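Saturday, early, before the street door was unlocked. Started on the drinks case in the Girndale shop. Horacio had left the stock sheet on the counter with the total at the bottom, 412 bottles in the back room, and a question mark next to it. I recounted. 412 is right. He had the juice in twice and the tea short, and the two errors canceled out, so the question mark was justified.

Took the case down to bare shelves first. Wiped each shelf front to back with warm water and a little vinegar, then dry. The rails had syrup in the slots near the left upright, old and hard, and it came out with a plastic scraper in two passes. One shelf clip was bent. Straightened it in the vise, refitted it, loaded the shelf with my forearm and it held. Asked Aldana to order a spare set anyway. The supplier, Olivares, will not sell clips singly.

Shelf pitch was the main problem. The tea shelf had been set one hole too low, and the caps touched the underside of the shelf above when you pulled a bottle forward. Moved it up one hole on all four uprights. I checked with a level: the bubble sat slightly toward the back, and I left it that way. A slight lean to the rear keeps the front bottle off the lip.

Loading order, for next time: water first, low down, as it is the heaviest carton to lift. Then cola and juice side by side on the shelf with the long white lip, then tea on the one above. Push the back rank in fully before starting the front. If the front goes in first the back rank drifts and you end up with a gap that cannot be reached without unloading.

Cola and juice share a shelf because Géza wants it so. I argued for a divider. He says a divider takes the width of a bottle out of a 900 mm shelf, and on measuring he is nearly right. Settled on no divider, labels facing out, cola at the window end. Some cola also went down on the lower level next to the water. It sells fastest and there was nowhere else for it.

Ulises came in at ten with two more cartons from Pelell and wanted to know where they should go. Back room, left wall, oldest date nearest the door. Wrote the dates on the carton ends in marker — the printed ones are too small to read from standing height.

Not done: price strips. The roll in the drawer is the narrow kind and slides out of the channel. Need the wider one, 300 to a roll, and the Dralaveo catalog lists it only in packs of two, so 600 strips for a shop that will use a few dozen a year. Will ask Vlastimil whether his place would take the second roll.

Lower back lifting is bad for mine. Stopped at noon. 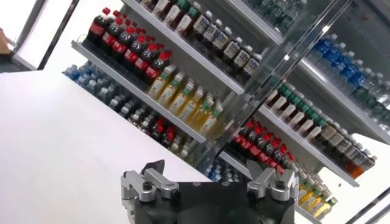
Girndale, July

Cola with the red caps and the yellow juice next to it on the long shelf, tea above in the white-and-blue labels, water down at the left. The line of the fronts is acceptable. Clips still on order.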